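Clarnen cell, right arm: wrist cable snagging
Status: open (reopened in June)

Panagiotis Leka: Closed by the vendor as "operator setup." I don't buy it. Same fault code, 369, after they swapped the conduit clip, and the loop above the wrist still looks too long to me. Stills from the tote job attached.

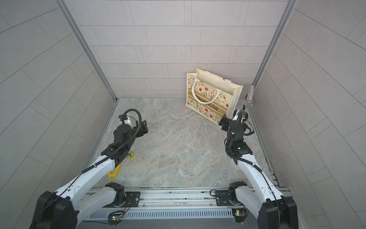
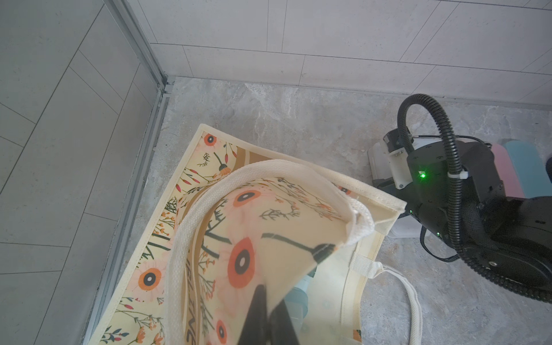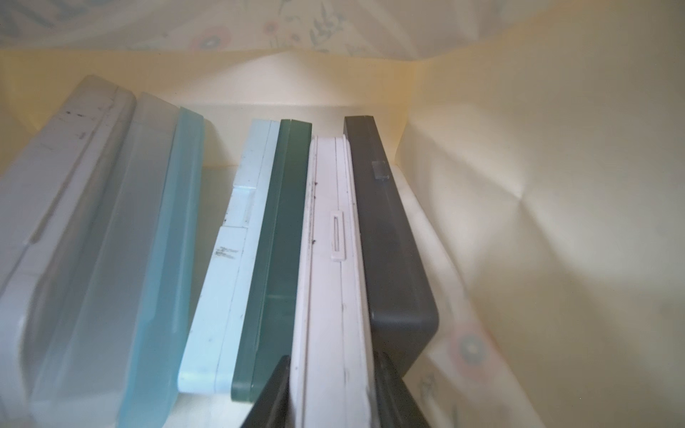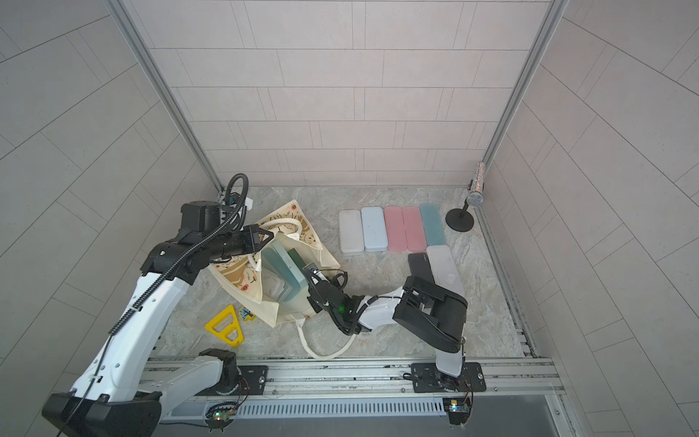
Mounir Abdel Rahman: Rullby wants us to re-zero joint 4 and run it again. We did that last time and got nearly 40 cycles before it stopped.

Leka: Then it isn't the zero. I'd take 15 mm out of the loop and re-tie it before anyone touches the firmware. Leave the left arm as is so we have something to compare against.

Abdel Rahman: Fine, doing it after lunch. Not closing this on their word again.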